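Gindon Open-Flat Notebook, cream pages
Sold by Ranasinghe Desk Supply
Item 700-C

We stock 19 notebooks and most of them claim to lie flat. Few do. The usual trick is to photograph the thing open at the exact middle, where any book will behave, and leave the buyer to find out about page three at home. So we were slow to take on the Gindon, and we kept it on trial from spring until August before giving it a listing.

The short version is that it opens well and costs more than it should. The $14 price is the maker's, and we have asked twice for a better one. If your present notebook stays open when you press on it, you probably don't need this.

What you get is a plain notebook with blank cream pages and a sewn spine. Cream is a matter of taste. The maker's leaflet says it is "restful to the eye," a claim we can't test and wouldn't repeat on our own account. It does show less glare under a bright ceiling than our bleached white stock, and pencil looks a little softer on it. If you scan your notes, expect a warm tint unless you correct for it.

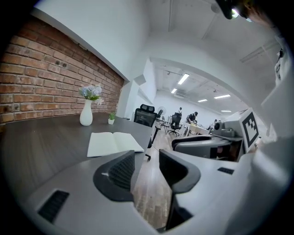

Open on a dark gray desk, in front of the vase and the little potted plant.

Size matters more than the leaflet lets on. An open notebook takes twice the desk of a closed one, which sounds obvious until there's also a keyboard, a mug and a lamp to fit in. Measure first. On a narrow desk you may end up with it half under the monitor, and then the flat spine has bought you nothing.

Paper: fine for ballpoint, pencil and most gel pens. Fountain pens are hit and miss. A wet broad nib went through to the other side on 2 of our 3 samples, whatever the leaflet says about "ink ready" sheets. Markers, forget it.

Binding: the first few pages and the last few still lift a bit when new. Run a thumb down the inside of the fold and they settle after a week or so of use. The Willora, which we also carry, is cheaper and has better paper but springs shut near the covers. The Rundivex lies flatter than either, being spiral bound, and your hand will hit the wire on every left page. Pick your annoyance.
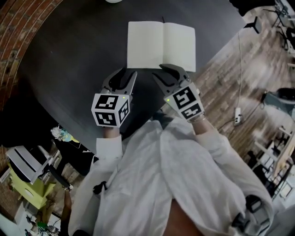
Does it come in a ruled or dotted version?
Only blank for now. The maker has mentioned a dotted one, but we have no samples and won't take orders until we do.

Returns: unused notebooks only, within 14 days. Written-in ones stay yours, even if it was just the one page. Orders placed on Saturday go out with the next weekday's mail.

Goes with: Ranasinghe refill pencils, Willora blotter sheets.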